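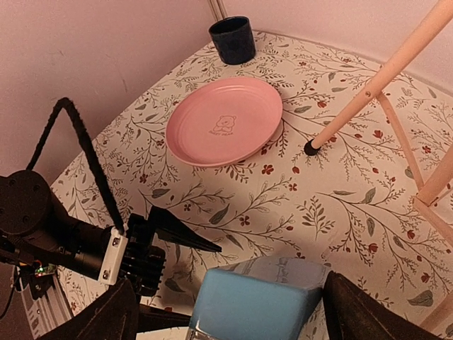 Fig. 1. Wrist view, Flindness cell: pink plate, dark blue cup, and a light blue block down at the fingers.

Notes for session 5: teaching by hand and teaching by remote
Ngaio Pryor, with corrections from Ayuba Quaye

Last time we wrote a reward for tidying a table and spent an afternoon finding out what we had really asked for. Showing the robot is quicker. It does require you to know how to do the task, and a surprising number of us turn out to be vague on plates.

Two ways of showing

By hand (kinaesthetic teaching). You switch the arm to its slack mode, take hold of it and walk it through the job. Muver records the joints as you go. You feel the weight of the arm and any knock against the table, so the paths tend to be sensible. The drawback is that you are standing in the way. Your sleeve gets into the side camera, and the robot may learn that blocks are moved in the presence of a cardigan.

By remote (teleoperation). You hold the leader arm at the desk and the follower copies it. The recordings are cleaner and you stay out of them, but you lose the sense of touch. Beginners squeeze. Foam forgives this and crockery does not.

What the wrist camera gives you

Look at Fig. 1 again before you start driving. The fingers and the block sit low in the view, with the plate straight ahead, and that is helpful for lining up. The cup is further off, towards the corner. The cloth has leaves and small red flowers all over it, so if your policy finds objects by looking for "anything that isn't white", expect it to take an interest in botany.

There is also a wooden leg with a black rubber foot just to the right of the plate. Approach from the left if you can. Santino Quezada went in from the right in April and his demonstrations are still used in the lecture on collisions.

Recording rules

Start every episode from the home pose.
One task per episode. If you drop the block, stop and mark the episode as failed in Clamov. Do not quietly pick it up and carry on.
Move at a steady pace. Long pauses while you think are recorded as faithfully as everything else, and the robot will learn to stand there looking thoughtful.
Vary where the plate goes between episodes, by more than a finger's width.
Each pair hands in 14 episodes.

Last year's set came to 377 episodes, of which almost 14 per cent were thrown out, mostly for pauses.

For next time

Read the Ouellet notes on copying errors, sections one and two. Bring one failed episode and be ready to say at what moment it went wrong, which is usually earlier than you think. Slots on the leader arm are booked through Poppy Bellamy. The 9 am one is always free.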